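Drucken | Seite per E-Mail senden

Über uns

Die Watwood Schule für Tisch und Haushalt ist eine kleine private Schule. Bei uns lernt man, einen Tisch zu decken, Gebäck anzurichten, Körbe zu packen und danach alles wieder an seinen Platz zu bringen. Das klingt einfach, und am Anfang ist es auch einfach. Schwieriger wird es, wenn zwei Personen am selben Tisch arbeiten und jede eine andere Ordnung im Kopf hat.

Ich heiße Wulan Purba und leite die Schule seit ihrer Gründung. Deutsch habe ich erst als Erwachsene gelernt, und ich schreibe die Texte auf dieser Seite selbst. Wenn Sie einen Fehler finden, dürfen Sie mir gern schreiben. Ich korrigiere ihn dann.

Wie es begann

Vorher habe ich elf Jahre in der Pension Brimusell gearbeitet, zuerst im Frühstücksraum und später als Leiterin vom Haushalt. Dort kamen jeden Sommer neue Hilfskräfte, und jeden Sommer habe ich dieselben Dinge erklärt: wo das Brot liegt, wie man eine Schale trägt, warum man ein Tuch zuerst ausschüttelt und dann faltet. In einem Juni habe ich angefangen, diese Erklärungen aufzuschreiben. Aus den Zetteln wurde ein Heft mit 66 Seiten, und aus dem Heft wurde unser erster Kurs. Er fand im Speiseraum der Pension statt, am Nachmittag zwischen 14 und 17 Uhr, wenn die Gäste unterwegs waren.

Heute haben wir eigene Räume. Das Heft gibt es immer noch, es ist inzwischen in der vierten Fassung. Das Kapitel über die Servietten ist kürzer geworden, das Kapitel über die Körbe ist viel länger.

Womit wir üben

In den ersten Stunden üben wir mit Spielgebäck und noch nicht mit echten Lebensmitteln. Ein Stück Torte aus der Küche verträgt es nicht, wenn man es zwanzigmal in die Schale legt und wieder herausnimmt. Das Spielgebäck verträgt es gut. Dazu kommen Schalen, Tücher und geflochtene Körbe. Die Körbe sind mir besonders wichtig, weil sie im Haushalt so viele Aufgaben haben: für Brot, für Obst, für Besteck, oder einfach als Platz für alles, was vom Tisch weg soll.
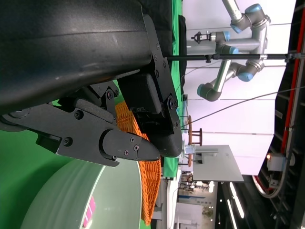 Warum benutzt die Schule geflochtene Körbe und keine Kisten aus Kunststoff?

Ein Korb kann vom Regal direkt auf den gedeckten Tisch gestellt werden, ohne dass man den Inhalt umfüllen muss. Man lernt mit ihm auch, vorsichtig zu greifen: Wer etwas zu schnell herauszieht, bleibt leicht am geflochtenen Rand hängen. Kisten benutzen wir im Lager, dort sind sie praktischer.

Die Pflege der Körbe gehört zum Unterricht. Sie werden mit einem weichen Pinsel ausgebürstet, bei Bedarf mit einem leicht feuchten Tuch abgewischt und danach an der Luft getrocknet, nie auf der Heizung. Ein Korb mit gebrochenem Geflecht kommt nicht mehr auf den Tisch. Er kann noch für Wäscheklammern dienen.

Der Grundkurs

Der Grundkurs hat 40 Stunden und ist in vier Teile geteilt:

- Den Tisch vorbereiten: Tuch auflegen, Falten ausstreichen, Plätze festlegen
- Schalen und Teller füllen, auch mit kleinen und ungleichen Stücken
- Körbe packen und auspacken
- Abräumen, sortieren, verstauen

Die Reihenfolge hat sich einmal geändert. Früher stand das Abräumen am Anfang, denn ich dachte, wer aufräumen kann, kann auch decken. Die Teilnehmenden haben mir dann gesagt, dass sie lieber zuerst etwas Schönes auf dem Tisch sehen möchten. Das habe ich verstanden.

Beim Füllen der Schalen arbeiten wir immer nach der gleichen Methode. Was flach ist und fest liegt, kommt zuerst. Runde Stücke und Ringe kommen nach oben, damit man sie als Erstes wieder nehmen kann. Man fasst ein Gebäckstück an der Seite oder von oben und unten zugleich, ohne Druck auf die Verzierung. Zwischen Schale und Korb soll genug Abstand bleiben - eine Handbreite ist gut, mehr muss es nicht sein.

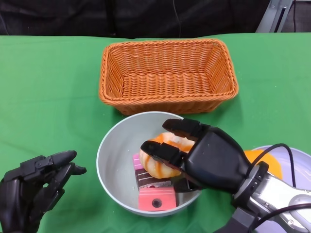

Gebäckschale und leerer Korb auf dem grünen Tischtuch. Oben in der Schale ein Spieldonut.

Das Tischtuch wählen wir gern einfarbig. Auf einem gemusterten Tuch sieht man schlecht, ob eine Schale gerade steht, und Anfänger verlieren schneller den Überblick. Beim Bügeln sind wir nicht streng. Ein Übungstuch darf Falten haben, ein Tuch für Gäste nicht.

Wer zu uns kommt

Unsere Teilnehmenden sind sehr verschieden. Manche beginnen eine Stelle in einem Hotel oder in einer Wohngruppe, andere möchten nach langer Zeit wieder einen Haushalt führen. Einige kommen auch, weil sie neu im Land sind und die Wörter für Küche und Tisch gern mit den Händen lernen. Für sie gibt es eine Wortliste mit 78 Einträgen, von "Abtropfgitter" bis "Zuckerzange". Die Liste ist kostenlos und liegt im Kursraum aus. Die Artikel stehen natürlich dabei - ich weiß aus eigener Erfahrung, wie nötig das ist.

Man braucht keine Vorkenntnisse. Bitte bringen Sie bequeme Schuhe mit und, wenn Sie lange Haare haben, ein Haarband. Schürzen bekommen Sie von uns.

Mit wem wir arbeiten

Die Pension Brimusell nimmt weiterhin jedes Jahr Praktikantinnen und Praktikanten von uns auf. Die Korbwerkstatt Fu berät uns bei Reparaturen und gibt im Aufbaukurs einen Nachmittag über Geflecht und Ränder. Bei der Bäckerei Colon dürfen die Gruppen am Ende des Grundkurses mit richtigem Gebäck arbeiten, früh um 6 Uhr, bevor der Laden öffnet. Das ist für viele der anstrengendste Termin, und fast alle erzählen später am liebsten davon.

Anmeldung

Am einfachsten melden Sie sich mit dem Formular an, das im Büro liegt. Wir antworten normalerweise innerhalb einer Woche. Wenn ein Kurs voll ist, schreiben wir Sie auf die Warteliste und sagen Ihnen auch, auf welchem Platz Sie dort stehen.

Drucken | Seite per E-Mail senden

Weitere Seiten

Grundkurs: Inhalte und Zeiten
Aufbaukurs mit der Korbwerkstatt Fu
Wortliste Küche und Tisch
Tücher richtig falten und lagern
Praktikum in der Pension Brimusell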